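Katirthorpe Bioethics Reading Project
Progress report to the Chin Bequest
25/02/2026
Reading time: 4 minutes

You asked for a report on where the money has gone and whether anyone is wiser for it. The first part is easy.

The project was funded to collect and publish what ordinary Canadians in this province were told about eugenics between the wars, in church bulletins, farm papers, school hygiene texts and the minutes of women's institutes, and to put that material beside the sales copy now used for embryo screening. The application promised 1000 catalogued items. We have 135. I wrote the application, so I can't blame a predecessor.

The shortfall has two causes. The first is that we assumed most of the local papers had been scanned. They had been, by someone who believed the left-hand page was the important one. The second is that the sources are much chattier than I'd planned for. A notice for a Fitter Families evening will share its column with a hog auction and a recipe for mustard pickles, and you can't catalogue the one without reading the others to be sure they aren't also about heredity. The hog auction usually is.

Salim Shemweta has done nearly all the cataloguing and has built a subject index that works, replacing mine, which didn't. His best find so far is a run of sermons, preached over a single winter, in which the minister moves from charity toward the "feeble-minded" to a fairly brisk case for their sterilization without once raising his voice. The congregation thanked him with a set of fish forks. Salim has transcribed the lot and it will anchor the first booklet.

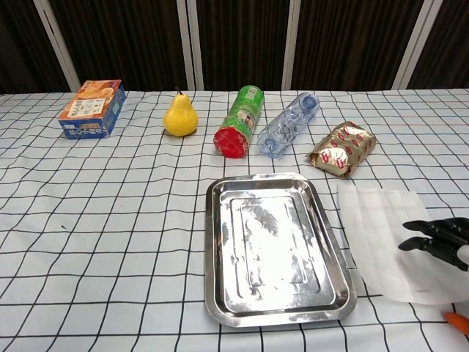 Deividas Koppel is handling the modern half. He has been reading clinic brochures and investor decks, and has worked up a comparison of vocabulary. "Stock" has vanished, as you'd expect. "Burden" is still with us, though it has been moved from the taxpayer to the parents and is now described as avoidable. "Responsible" appears in both piles at about the rate I say "budget" in this report. He is careful to note that a couple trying to spare a child a fatal disease are doing something quite different from a legislature ordering surgery on inmates, and the booklet will say so on its first page. What interests him is the sales language that grows up around the couple afterward, when the talk drifts from disease to height.

We held 5 public evenings against a planned eight. Attendance at the best was roughly 50, helped by a freezing rain warning that kept people from leaving. The discussion was good. A retired nurse described the files she was told to box up early in her career, and what was in them, and two people who'd come to argue with Deividas argued with each other instead. The worst evening drew the three of us and a man waiting for a lift. He took a handout.

On spending: the Allico scanner is over budget and worth it. The Barkilix database licence was on budget and was not. It won't hold a date earlier than 1970, so for one month in our records the sermons were preached during disco. We have moved everything to a plain spreadsheet and won't be renewing. The travel line is underspent because the diocesan archive has yet to answer our letters, and I'd ask that the balance be carried forward in case it does.

For the next period we propose to drop the target to 400 items, finish the first booklet, and hold the remaining three evenings before the end of August. I'd sooner miss a small number than a large one. We also need a decision from you on names. Several of the institute minutes identify girls who were sent away, and their families still live in the district. My own view is that we print the officials' names and leave out the girls', but the terms of the bequest say "complete and unaltered", and I would like that settled in writing before anything goes to the printer.

The ledger and Salim's index are attached separately.

Contact the project office | © Katirthorpe Bioethics Reading Project | Back to top
This site uses cookies to remember your preferences. Accept | Manage settings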